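4.2 Picking from the metal bins

Okay, so the setup. We wanted clutter that was annoying in the ways real clutter is annoying, and the plain plastic totes from our first round just weren't cutting it. Kenji Blackwood (who built most of the Skalov grasp planner and has strong feelings about bins) talked me into sheet metal, and I'm so glad he did! Bare metal throws reflections all over the place, and a bright patch on a wall can look an awful lot like an object edge to a depth network. We ran 2,452 grasp attempts this way, with 800 of them held out for testing and never used for tuning.

For each episode we drop a handful of household and toy items into the front bin and let the policy pick until it either clears the bin or fails 200 times in a row — a cap we only hit in the early Prernitz baseline runs. The policy gets one view from the fixed camera and outputs a grasp point, an angle and a finger opening. No object labels, no 3D models, nothing fancy.

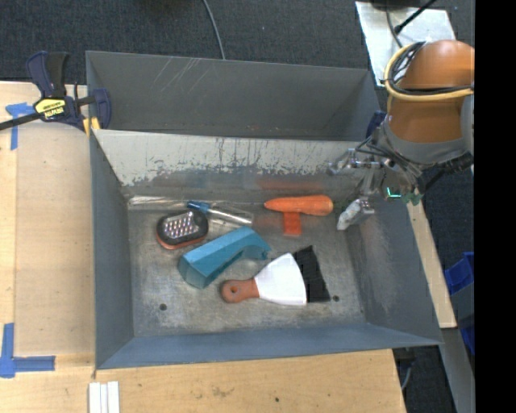 Figure 2. Workspace during an episode, with the gripper over the right rear corner of the front bin. The items on the floor include crumpled clear plastic, an orange carrot-shaped object and a scraper with a reddish-brown handle.

Clear plastic gave us the most grief by far. Lay a strip of it along the back wall, like the one in Figure 2, and the depth estimate there goes to mush. Our fix was pretty low-tech: we train a second output head to say how much it trusts its own depth, and the planner shies away from grasps where that number is low. It sounds too simple, but it helped on shiny things too, and it cost us almost nothing at run time.

Corners were the other headache. The walls flare outward, so there's a bit more room for the fingers near the rim than at the floor, and the Namboodiri sampler we started from doesn't know that. We added a wall-clearance term (weight set to 2, picked by hand in May and left alone after that) and re-ran everything with the same seeds. I'll get into the failures that are left over in Section 4.3.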